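Home | Articles | Food and Home | Index A–Z | Search

Banana (household fruit)
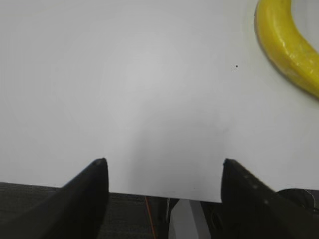

The banana is a long, curved fruit grown in warm countries and eaten in most homes, where it is usually kept out in the open at room temperature, on a table, a worktop or in a bowl. It is botanically a berry, a fact which surprises a good many people the first time they meet it, and it grows in large hanging bunches that are cut down while still green. The small groups sold in shops are properly called hands, and the single fruits are fingers, though most shoppers simply ask for a bunch and are perfectly well understood.

Shape and colour

The curve comes from the way the fruit grows. Young bananas point towards the ground at first and then turn slowly upwards, bending as they fill out. The peel begins green and passes through a pale, greenish yellow to the full bright yellow most people think of as the proper banana colour. After that come the brown freckles, which are a sign of sweetness and no cause for alarm, and at last a soft, dark skin — by which time the fruit is best mashed into a cake or a loaf.

Keeping bananas at home

Bananas go on ripening after they are picked, and they give off a gas called ethylene as they do so. This is why a hard pear or a stubborn avocado will often come round nicely if it is left beside them for a day or two. Those who would like their bananas to last should keep them out of strong sunlight and away from other ripe fruit. The fridge turns the peel dark quite quickly, but the flesh inside stays pale and pleasant for some days longer. Peeled bananas also freeze well and can be used straight from the freezer in a smoothie.

Bananas bruise easily, and a fruit that has been knocked may show nothing on the outside until it is peeled. Hooks and stands, from which a bunch can hang without resting on its own weight, are a popular answer and take up very little room. A single fruit is happy enough on any clean, flat surface.

Imitation fruit

Model bananas are made in plastic, wax, wood and felt, for shop displays, play kitchens and table decorations. The better ones can be surprisingly convincing from across a room. Wax fruit should be kept away from radiators and sunny windowsills, while most plastic fruit needs only a wipe with a damp cloth and a little mild soap now and then.

Related articles
Fruit bowls and stands
Plantain
Ripening fruit indoors
Wax fruit
Wipe-clean tabletops

Contact the editors | © Plernon Household Encyclopedia | Last revised April 24, 2026 | Back to top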